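Jolasham Toy and Household Swap Gets a Bigger Home at Dalengate Hall

Sep 8, 2021

Good news for anyone with a closet full of outgrown games and a kitchen cupboard that won't quite close! The Jolasham Swap is moving out of the old reading room on Krishnan Street and into Dalengate Hall, where it will have more than twice the floor space, a proper loading door and, at long last, a ramp at the front.

The swap has been running out of the reading room for six years, and regulars will know how tight it got in there. On a busy morning the line for the children's books went past the sinks, around the coat rack and halfway up the stairs. People were very good about it. Still, it was hard to look through a box of puzzles with a stroller wheel on your foot, and a lot of bigger donations (dollhouses, train tables, a really lovely toy kitchen last winter) had to be turned away simply for lack of anywhere to stand them.

Dalengate Hall changes all that. The main room measures 2000 square feet and has windows down both sides, so it is bright even on a gray day. There is a second, smaller room behind the stage that will be used for sorting, and a covered porch where people can drop off donations without having to come inside. The town agreed in the spring to lease the hall to the swap for $1175 a year, a price the group says it can meet from the donation jar and the two bake sales.

For those who haven't been, the idea could hardly be simpler. You bring things your household has finished with, you take things your household can use, and no money changes hands. You don't have to bring anything in order to take something, and you don't have to take anything if you've only come to clear out the garage. The swap accepts toys, games, books, dishes, cups, pots, small tools, craft supplies and linens. It does not accept mattresses, car seats, bike helmets or anything that plugs into the wall.

Toys and kitchen things have always been the two most popular categories, and they'll have the two longest tables in the new hall. Building blocks of every make and size go especially fast. So do plastic cups and plates, which families pick up for picnics, play kitchens, paint water and dorm rooms. Last January, in the middle of that awful cold snap, the swap still managed to find new homes for 89 boxes of toys in one morning -- a record, and one the group would love to beat this fall.

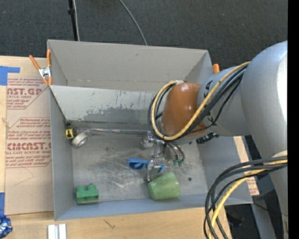 A green toy block and a pale green cup in a gray bin.

Sorting will work a little differently after the move. In the reading room everything went straight onto the tables as it came through the door, which was exciting if you happened to be standing in the right place and less so if you came at eleven. At Dalengate Hall, donations will be accepted for three days before each swap and sorted ahead of time, so the tables will be full when the doors open. Things that turn up on the day will go out every half hour, and there should be good finds right up to closing.

The group is asking donors to wash dishes and plastic toys before bringing them in, and to tape puzzle boxes shut with a note on the lid if a piece is missing. (Puzzles with a missing piece are welcome. There is a whole shelf of people's favorites that are short one bit of sky.) Sets of blocks are fine mixed together, and loose ones are fine too. A grocery bag of odd blocks with no box is a great donation, and plenty of children have started their collections that way.

Broken toys now have somewhere to go as well. Flidudgate, the repair workshop two doors down from the hall, has offered to take in anything that needs a screw, a wheel or a dab of glue, and will return the mended pieces to the tables at the following swap. The workshop did a trial run over the summer with a crate of wooden trucks and pull-along animals, and they came back looking wonderful. One of the ducks even quacks again. Sewing repairs for stuffed animals may be added next year if enough people sign up to help with the stitching.

The bigger room also means there is space to sit down, which was the top request on the comment cards. A corner near the stage will have a rug, a few low chairs and a basket of books for small children, and the kitchen will be open for coffee, tea and lemonade. Bring your own mug if you can, or pick one off the tables and take it home afterward.

Up to 200 people can be inside the hall at once, so long waits on the steps should be a thing of the past. The early half hour for older residents and anyone who would like a quieter visit will continue, and the new ramp makes it easier to get in with a walker, a wheelchair or a loaded wagon. Masks will be worn indoors, as in the other town buildings, and the windows will be kept open as long as the weather allows.

Parking is behind the hall, off Mill Lane. The gravel lot is a bit bumpy at the far end, so drivers with boxes of glassware may want to park near the porch, unload first and then move the car. The bike rack from the reading room is coming along too. The number 4 bus stops across the street, and the driver will wait for anyone carrying a box -- a very Jolasham sort of arrangement!

Before the first swap can take place there is some moving to be done. The tables, shelves and banners all have to come across from Krishnan Street, and so does the giant papier-mache giraffe that has stood by the door since the second year. The giraffe is taller than the new doorway. Suggestions for getting it inside in one piece are being collected at the library desk, and several good ones have come in from the second grade, including wheels.

Anyone with a pickup truck, a trailer or a free afternoon is invited to help with the move. There will be sandwiches and plenty of pie. Extra folding tables are also wanted, on loan or for keeps, along with sturdy storage bins, clothes racks and one decent broom.

The opening swap at Dalengate Hall runs from 9 a.m. to 1 p.m., with the early half hour beginning at 8:30. The exact day will be posted on the library door and on the town website as soon as the ramp railing has been inspected. Donations can be left on the porch from 10 a.m. to 6 p.m. on the three days before. Please don't leave boxes overnight, as the raccoons on Mill Lane are very thorough.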